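August, 4:10 pm – drawer unit, wear notes (continued from Riku's page)
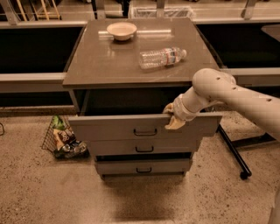 Does a three-drawer unit this size need a stop on the top drawer?

Probably, if the thing is going to be opened all day. Without one you're trusting people to quit pulling in time, and I don't trust people that much.

Riku wants to call the slides good for 3,000 openings. I've asked where the number comes from and so far the answer is "the Stedus sheet." The sheet doesn't say what load was in the drawer. An empty drawer will run forever. Put 5 kilos of fasteners in the front half and then tell me.

What I have myself, top drawer only:

- 29 openings by hand this afternoon, no load
- slight drag at roughly half travel, both directions
- handle screws still tight, checked after the last one

Haruto says the drag is dust. Maybe. He said the same about the Tulel unit and that was a bent runner. Wiping the runners tomorrow before anything else gets blamed.

The glossy top shows every overhead light, and I don't like it for a work surface. Aoi likes it. Things roll on it too – bottles, pencils, the small driver. A mat would fix that for less than a new top.

To do:

- load test, middle and bottom drawers as well
- ask Tineke if the spare runners are the same length (she thinks so, nobody has measured)
- no ordering until both are done

Left the Stedus sheet in the folder with my question marks on it.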